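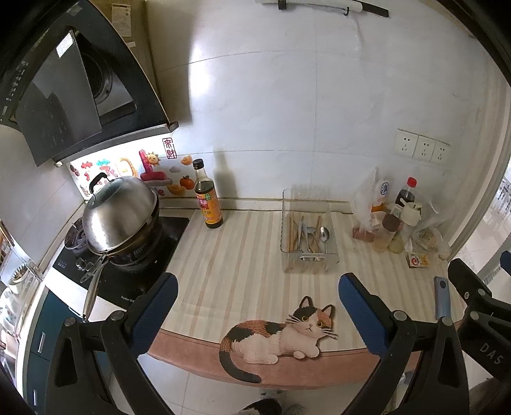
I have cooked in six rental kitchens in my adult life, and every one of them had a counter I wanted to apologize to my groceries for. You learn to work around it. My current one is small enough that if I set down a cutting board, something else has to leave, so the things that get to stay out are the things I really love or really use. The cat mat is the first kind. It's a calico with big yellow eyes, and her tail hangs down over the front edge of the counter, and I say good morning to her before I've spoken to any living person. The wok is the second kind. It sits on the induction cooktop under its big domed lid pretty much all week, and I've stopped pretending I'm going to put it away.

My editor wanted a piece on small kitchens with before and after pictures and a shopping list. I told her I don't have an after. I have a kitchen I like more than I did in the spring, and I spent less than 200 dollars getting there, and most of that went to two things: liner and a lid.

## The liner

The countertop that came with the apartment is perfectly sound and a color I can't live with. The landlord won't replace it (I asked, nicely, twice). So I went down to Lambrakis, the housewares place near the bus depot where everything is stacked to the ceiling and the prices are written on masking tape, and came home with a roll of cream-and-white striped liner under my arm like a baguette.

Putting it down took me one whole Sunday and a fair amount of bad language. If you try this, wipe the counter the night before and let it dry until morning. Start at the wall. Peel a little, smooth a little, peel a little more, and use an old library card to push the bubbles out. I stopped the liner short of the front edge and left the rounded pinkish part bare, partly for looks and partly because my wrists lean there all day and I knew I'd have a corner peeled up within a week.

Stripes are a gamble, by the way. They look wonderful when they're straight and they look drunk when they aren't. Mine wander a bit by the time they reach the sink. I've decided I can live with it!

## Going over to induction

I was a gas person. I was kind of a snob about it, and I only changed because the apartment had no gas line and I was tired of waiting on coils. My neighbor Bianka Pálfi lent me her spare cooktop for a weekend, and I boiled a pot of water on it and then boiled another one just to watch.

The wok was the part I worried about. A round bottom won't do you any good on a flat glass top, so I bought a flat-bottomed one with a long handle. It's a different way of cooking. You can't tip it up and let the flame chase the side of the pan. What I do now is cook in smaller batches, pull each one out while it's still a little underdone, and toss everything back in together at the end. My green beans are better than they ever were on gas, which annoyed me for a month.

Heat comes up fast, too. I scorched garlic three nights in a row before I learned to put it in when the oil was barely warm. Start lower than you think, and have everything chopped before you touch a button.

## In praise of a big lid

For years I used a dinner plate as a wok lid – please don't do this, I have a scar – and then I finally bought a proper dome. It changed how I eat. With the lid on, the wok steams dumplings, finishes a thick piece of fish, wilts a ridiculous heap of greens, and keeps rice warm while I hunt for my other sandal. A flat lid would touch the food, and with a dome there's room for a bowl on a rack underneath.

My laziest supper goes like this. Brown some sliced mushrooms and scallions in the wok, add a cup of broth and a block of soft tofu, put the lid on, and go read something for ten minutes. Then soy sauce, a little sesame oil, and whatever chili thing is open. I keep a smaller pot for the rice at the back of the cooktop, and when both are going I feel extremely competent.

## Storage, sort of

People write in to ask where I keep everything, and the answer is up. The range hood has a flat top, so there's a cardboard box living on it right now. I'm told by people with pantries that this is not a storage system. I wouldn't put anything up there that minds grease or heat, and I do take it down when I clean, which brings me to the least glamorous paragraph of this article.

A black glass hood shows everything. Every fingerprint, every speck. I wipe mine down after dinner with a damp cloth and one drop of dish soap, then go over it with a dry towel while it's still wet, and it takes less time than finding a podcast. If I skip two nights I regret it. The light underneath is my favorite thing in the room, though. I leave it on in the evening with the overheads off, and the whole counter goes soft and I forget about the cabinets.

As for what's next, I'd like a shelf, and I've been eyeing a narrow one for the wall by the window, just deep enough for vinegar bottles. Bianka says she has a drill. I've seen her hang a mirror, so I'm going to measure everything myself first and get the cat mat washed while the counter's torn up anyway.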